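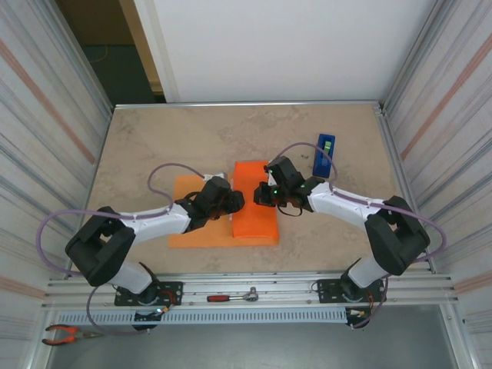
*Two arms above a marble-patterned tabletop.*

1 March 2020

**Lillanik to move its tile and countertop business into former Bindach warehouse**

MENDOZA – Lillanik, a supplier of floor tile, wall tile and countertops, said it has signed a long-term lease on the former Bindach warehouse and will move its showroom, stockroom and offices there by November. The company now works out of four separate buildings, all of which it will leave when their leases end.

The new site will bring retail customers and trade accounts to one address for the first time. Contractors currently place orders at the downtown showroom and pick them up at a stockroom on the other side of the city. After the move, both will be handled at the same counter.

"Our customers have been driving across town to collect a box of tile they already paid for," said Rodrigo Moreira, managing director of Lillanik. "We looked at adding a delivery van and we looked at a second counter. Moving was the better use of the money."

Lillanik employs 92 people. All of them have been offered positions at the new location, and the company plans to hire for the stockroom and the cutting shop once the building is ready. Openings will be posted at the current showroom and on the company's website.

**Building work**

Bindach used the warehouse for furniture storage until it left the property last year. The roof and loading docks are in good condition, according to a survey carried out for Lillanik before the lease was signed. The wiring, lighting and heating will be replaced. Odex, a local building contractor, has been hired for the work and will start with the office end of the building.

The showroom will take up the street side. It will have full-height wall displays for bathroom and kitchen tile, a separate area for outdoor paving, and large countertop samples that customers can view flat. The current showroom has space only for hand-size pieces of most countertop patterns.

"People choose a pattern from a small square and then they see it across a whole kitchen," said Ximeng Guo, who manages the showroom. "With a marble look in particular, the small piece doesn't tell you much. We want them to see a full length before they order."

Guo said the range on display will grow to more than 397 tile and countertop patterns. Discontinued lines will be sold from a clearance area next to the pickup counter.

**What customers should know**

The downtown showroom will keep its normal hours until the move. Orders already placed will be filled from the current stockroom, and customers do not need to do anything. Account numbers, payment terms and phone numbers will stay the same.

Trade customers with material held in storage will receive a letter giving the date their stock will be moved. Anyone who wants to collect held material before then should call the stockroom to arrange a time. Held orders will not be released on the days when stock is being transferred.

The new site has 31 parking spaces for customers, with a separate entrance for trucks and trailers. A drop-off point for returned pallets will be located beside the truck entrance.

**About Lillanik**

Lillanik sells tile, paving and countertops to homeowners, builders and kitchen fitters. It also cuts countertops to order and supplies grout, adhesive and sealers. The company is privately owned and has its head office in Mendoza.

Press inquiries may be directed to the Lillanik head office, attention Rodrigo Moreira.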